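Tiruwork Wako runs the collection room at Hernik, on the ground floor of a former printworks on Plustov Road. She has been there two years and before that she taught woodwork. Her job now is to produce examples that a learning system can copy, and she is wary of making it sound grander than that.

"We move the arm, the arm picks something up, we save what happened," she says. "Then somebody puts everything back and we do it again."

The system being trained is called Yoo. It is meant to sort mixed objects out of a container without being told in advance what is in there. When I visited in April it had been fed 1,306 examples, each one a complete attempt from the first movement to the release. Wako is proud of the number but says it was higher. A further 129 were thrown out in the spring after Dong-hyun Kang, who checks the recordings, found that the operators had fallen into a pattern.

"They were all going for the balls first," Kang says. "You would too. A ball on top of a heap is the easy one. But the system learns whatever you show it, so it was learning to look for balls and ignore the cloth underneath."

The answer was a list of starting points. Before each run the operator draws a card, and the card names the kind of object to go for. If it says fabric, the operator goes for fabric, even if there is a ball directly under the gripper. Kang says it slowed everything down and that complaints went on for a month.

I-seul Ha was one of those complaining. She operates the arm in the mornings and says cloth is still the part she likes least. "With a block you know where the edges are. With cloth you pinch a bit and hope you've got enough of it. Sometimes you lift it and there's a toy coming up with it." Those runs are kept, provided the operator puts the extra object down and carries on. Wako wants the system to see people recover from a mess.

A shift is 20 runs, followed by a break. They tried longer shifts at first, and the recordings from the end were noticeably worse. The hand movements became jerky and operators began cutting corners on the approach. Ha says she can tell from a recording whether the person was hungry.

The toys are bought in batches from ordinary shops. Wako avoids sets where every piece is the same size, and she likes things that differ in how they give when squeezed. She also changes the heap between runs by tipping everything out and pouring it back, which took some persuading. The first operators used to arrange it neatly.

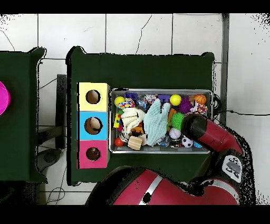 Si-eun Jin thinks the heap is still too kind to the machine, and says that a system raised on toys will be lost the first time it meets a drawer of kitchen tools or a bag of shopping. Wako has heard this before and half agrees. Hernik has a second collection planned with household things, to be done at the Bremmont site, where there is more room for storage.

"I'd rather have a small set that is honest than a huge one where every pick is perfect," she says. "If it only ever sees good picks, what does it do after a bad one?"

I asked whether she could tell yet if the work was paying off. She said Yoo had been tried on heaps it had not met before and did well with firm objects. On fabric it hesitated, closing the gripper a little too high. Kang has asked for more cards that say fabric. Ha has asked for fewer.

The next round starts once the new cards are printed.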